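第四节 开放日演示台：从布台到收台

前面三节讲的是平时怎么用Skoltolness双臂台，这一节专门讲有人来参观的时候怎么用。两种用法差得还挺多的！平时你一个人对着台子，线掉了捡起来就是，程序停了重启就是。开放日背后站着一圈人，有人举着孩子，有人问你多少钱一台，还有人已经把手伸到围挡里面去了。我在Fladorthorpe带过好几轮五月的开放日，下面的顺序是一次次改出来的，照着做基本不会手忙脚乱。

演示内容是理线：左臂捏着USB线的插头，右臂拿着集线器，线顺着一根铝型材导轨走，压进小线夹，最后插头插进集线器的口。听着简单，观众看着其实特别紧张，每次快插上的时候场子里都会安静下来。

整套布台留30分钟。熟手用不了这么久，但我还是建议留足，省下来的时间喝口水也好。

4.1 开场前要准备的东西

台布（平时那块青绿色的就行，熨不熨随你，我是从来不熨的）
导轨一根，线夹已经装好
演示用USB线2根，一根上台，一根放口袋里
集线器
浅蓝色胶带一卷
白色扎带若干，剪钳一把
围挡和地贴
装了Nillance控制软件的笔记本，电源适配器别忘了带
一块写着场次时间的小黑板

注意：备用线请真的放在口袋里，别放工具箱。工具箱永远在围挡另一头，我已经绕着人群跑过两趟了。

4.2 铺台与查线

1. 先断电，再铺台布。台布从后往前拉，前沿留出一截垂下来，用夹子固定在桌板底下。有点褶子没关系，别在导轨底下鼓包就行，导轨一翘，后面的位置全得重新教。

2. 把导轨横着放到教好的位置。台布下面的桌板有定位记号，用手摸得到。放好以后轻轻往两头推一推，它不应该动。

3. 绕着台子走一圈，把两条手臂上的线从头看到尾。走到每个关节都停一下，看线有没有贴得太紧，有没有从扎带里滑出来。我习惯用手指顺着线摸一遍，摸比看靠谱。

4. 用手把关节慢慢转到两头的极限位置，一边转一边看线圈。线圈要能跟着张开、收拢，不能绷直，也不能钩住螺丝头。发现有一处别着了就停，把那一段松开重新绕。

5. 看扎带。扎带尾巴长一点不影响动作，但要是朝着关节里面戳，就剪短。剪的时候手扶住尾巴，不然会弹到观众席去（弹过，一位老先生还很客气地捡回来给我）。

6. 最后看立柱这边的排插和电源线。电源线要固定在铝型材立柱上，从上往下走，别让它横在手臂会扫过的地方。

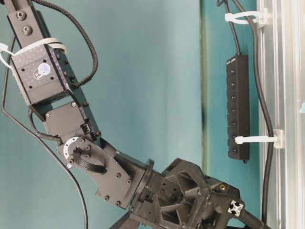
4.3 上电与回零

1. 确认围挡里没有人，大声说一句“上电了”。就算只有你自己在，也请说，养成习惯以后开放日那天才说得出口。

2. 打开排插总开关，等手臂自检。自检的时候手臂会轻轻抖一下，第一次看到的人都会往后退半步，包括我。

3. 在Nillance里选“演示”配置，别选“调试”。演示配置的速度上限低一些，抬手高度也留得多一些。两个配置的图标长得非常像，我提过意见，目前还是那么像，所以请看名字。

4. 点“回零”，看着两条手臂都停到起始位，再把手从急停按钮上拿开。

小心：回零的路线和平时运行的路线不一样，手臂会往外摆。围挡里放了小黑板、水杯、外套的，回零之前统统拿走。

4.4 上料

上料指的是把插头和集线器交到夹爪手里。这一步要人来做，也最容易让后面出问题，麻烦慢一点。

1. 点“左手张开”，把插头放到手指尖上，金属口朝着导轨中间的方向，再点“左手合上”。合上以后轻轻拽一下线，插头不应该转。

2. 点“右手张开”，放集线器。集线器要平，口朝着桌子前沿，也就是朝着观众。朝向放反了程序照样会跑，跑到最后插头就一下一下地怼在外壳上，场面比较尴尬。

3. 把线顺着导轨搭过去，从线夹旁边经过就好，先不要按进去。按线是留给手臂表演的！每次都有热心的同事想帮忙按好，请温柔地拦住他们。

4. 线尾收到右边，让右手下面那根手指压住。压住以后看看中间这段线，略微有点下垂是对的，绷成一条直线就是放短了，松开重来。

5. 退到围挡外面，从观众的位置看一眼。你会发现从操作位看着很正的东西，从观众那边看是歪的，以观众那边为准。
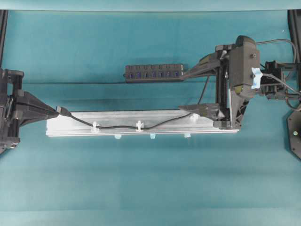

图4-2 上料完成：左手夹插头，右手举着集线器，线沿导轨搭好

提示：一场演示做完，插头和集线器可以留在手里不取，直接把线重新搭一遍接着下一场。连着做几场以后，线会记住弯曲的形状，老是从同一个线夹边上翘出来，换上口袋里那根就好了。

4.5 开讲

讲解词我没有写成稿子，写成稿子念出来太僵了。下面是我自己的顺序，你可以随便改。

1. 先让大家看，别急着讲。点“开始”，让手臂动起来，等第一个线夹压完再开口。

2. 讲任务。我一般说：你们家电视柜后面那一团线，我们就是想让它来收拾。说到这里通常会有人笑，也会有人非常认真地问什么时候能买到。

3. 讲为什么难。线是软的，每次放下去形状都不一样，杯子可不会这样。让前排的人自己拿一根备用线在手里晃一晃，比讲十分钟都管用。

4. 讲成绩，也讲失败。去年我们在Van Damme厅里正式做过一轮计数测试，跑了100次，走完全程的有96次。我会把这两个数都报出来，剩下那几次是插头没对准口，也照实说。观众很喜欢听失败的部分，问题一下子就多起来了。

5. 插头快要插进去的时候闭嘴。真的，别说话，让他们看。

要是那一次正好没插上，点“再试一次”，手臂会退回来重新对准。第二次还不行就点“停止”，告诉大家我们重新来一遍。请不要伸手进去帮它推一把，人那么多，有小朋友看着你呢。

4.6 近看环节

有些参观团会要求走近了看，学校的团尤其喜欢。近看一定要在停机以后，按下面的来：

1. 点“停止”，等两条手臂完全不动。
2. 按下急停。软件里的停止不能代替急停，两个都要按。
3. 打开围挡的一侧，一次放几个人进来，由一位同事站在开口那里。
4. 请大家把手背在身后。这句话对大人和小孩要用同样的语气说，大人更爱摸。
5. 看完清人，关围挡，松急停，重新回零。

警告：近看的时候不要演示“拖动示教”。我知道这个功能很好玩，观众也爱看，可是它要求松开急停，人还在围挡里面呢。想展示的话，放到收台前，只对着围挡外的观众做。
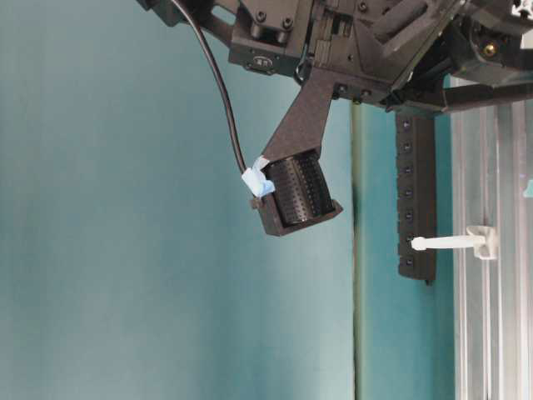 近看环节里我吃过最大的亏，是清完人以后忘了检查间隙。围挡一开一关，总会有人碰到架子，碰一下看不出来，手臂再一动就蹭上了。现在我固定查夹爪旁边这一块：铝型材上卡着一个白色塑料挂钩，短短的横杆正好朝着那根黑色的长手指伸过去，挨得很近，所以每次回零之前都要看一眼它有没有被人拨歪。顺便再看看托架左上角那团浅蓝色胶带，线头就是靠它粘在那儿的，翘边了就补一条新的。小朋友多半会注意到手指正面那一列小方孔，还会凑上来数，让他们数好了，你趁这工夫把间隙查完。

4.7 换场

两场之间我留出喝水的时间，不多，够做下面几件事：

1. 停机，按急停。
2. 把线从线夹里取出来，从一头取到另一头，别从中间硬扯。
3. 用手掌抹平台布。
4. 摸一下导轨，确认没有被推走。
5. 按4.4重新搭线。
6. 改小黑板上的场次时间。这一步忘了，下一拨人就会站在那里等一场已经演完的演示。

换场的时候常有人凑过来单独问问题。我的办法是请对方站到操作位这边聊，手上的活不停，等搭线的时候才闭嘴。要是你属于一聊天就会漏步骤的人（我就是），把上面这几条打印出来贴在笔记本旁边，做一条划一条。

4.8 现场常见的小毛病

线搭上去老是滑下来
先看线是不是放反了面，演示线有自然的弯，弯朝下放就会服帖很多。还滑就换线。

插头总是偏一点点
多半是上料时没有夹正，松开重夹。重夹两回都偏，再去查集线器，它可能在右手里转了一个很小的角度。

手臂走到一半停住，软件提示“力矩超限”
别急着点继续。先看线有没有钩住什么，再看导轨。找到原因、处理好，回零以后重新开始这一场。

软件提示“相机无画面”
先把Nillance关掉重开。不行的话停机断电，从接头开始一节一节查线，接头没插到底的情况我遇到得最多。

观众太多，后排看不到
请前排的人坐下，地上坐着看其实角度最好。也可以把场次拆短，只演压线，或者只演插拔，交替着来。

有人问了一个你不会答的问题
说不会就行，请他留个邮箱。Lenuța Pop会在开放日之后统一回信，她回得很细，有一封连草图都画上了，收信的人后来又专门跑来看了一次。

4.9 收台

1. 送走最后一拨人，围挡先别拆。
2. 点“停止”，取下插头和集线器。取集线器的时候一只手在下面托着，再点张开。
3. 点“停放”，等手臂收到停放位，然后按急停，关排插总开关。
4. 把演示线绕成大圈挂好，不要打结，也不要缠在集线器上。绕小圈的线第二天就没法用了，弯得跟弹簧似的。
5. 导轨留在台上也可以，收走的话请平放，线夹朝上。
6. 笔记本里把当天的日志导出来，文件名写场次。中间停过机的，在备注栏写一句当时发生了什么，一句就够：“第三场，线钩住螺丝头”，这样就很好。
7. 拆围挡，揭地贴。地贴要趁当天揭，放过夜胶会留在地板上，Fladorthorpe前厅那块地板现在还有印子，是我留的。

注意：停放位和起始位不是同一个位置。在起始位直接断电，手臂会慢慢往下沉，压到台面上。断电前请看清楚Nillance右上角显示的是“已停放”。

备用线用掉了记得补上，下一位带场的人会去摸口袋的。

下一节讲换夹爪手指和重新标定，做那些的时候不要安排参观。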